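Drying times of oil finishes on beech and oak offcuts
Project report, design and materials module
Handed in Thu 19 April

Why this topic

Wanted to know how long an oiled surface really needs before you can put things on it. Tins all say something different. Workshop sheet says "leave overnight" and leaves it at that.

What we used

Offcuts from the Leitner yard, beech and oak, all planed the same day and cut to the same size. Two oils: Piranum hard oil and Didden furniture oil. Cotton rags, one per oil. Sanded everything to the same grit. Total was 67 pieces after throwing out the ones with knots.

Method

One thin coat, wipe off after ten minutes, stand on edge in the rack. Touch test every hour in the daytime, then tissue test (press tissue on, lift, look for fibres stuck). A piece counted as dry when the tissue came away clean twice running. Room temperature written down each time, exept the first weekend when the room was locked. So there's a gap in the table there.

Second coat on half the pieces, same steps.

Results

Piranum on beech was quickest. Oak slower with both oils, we think the open grain holds more of it. Didden on oak was the worst, a few pieces still tacky on day 6. Second coats dried slower than first coats nearly every time, which we did not expect.

In total 2,015 touch tests in the log. Some of these are doubles where two of us tested the same piece without checking the sheet, we left them in.

The January pieces took longer than the later ones. Heating was off in the evenings then. Should of kept the rack in a warmer room from the start.

Shine is a different matter from dryness. Several pieces looked glossy and finished but still marked when a cup was stood on them. So looking is no use as a test.
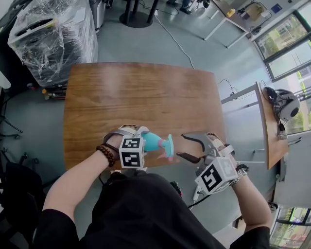 The cup marks came out with a light rub and more oil on beech. On oak they stayed as a faint ring. We tried this on only a few pieces so don't read too much into it.

Problems

Rags. One rag got used for both oils, those pieces are crossed out in the log. Also the labels from Plitov fell off when oily, pencil on the end grain worked much better.

Cost came to 99 euros, mostly the oil.

What we'd change

Fewer pieces, more coats. A proper thermometer that records by itself. Start the oak first.

Log sheets and the full table are in the apendix.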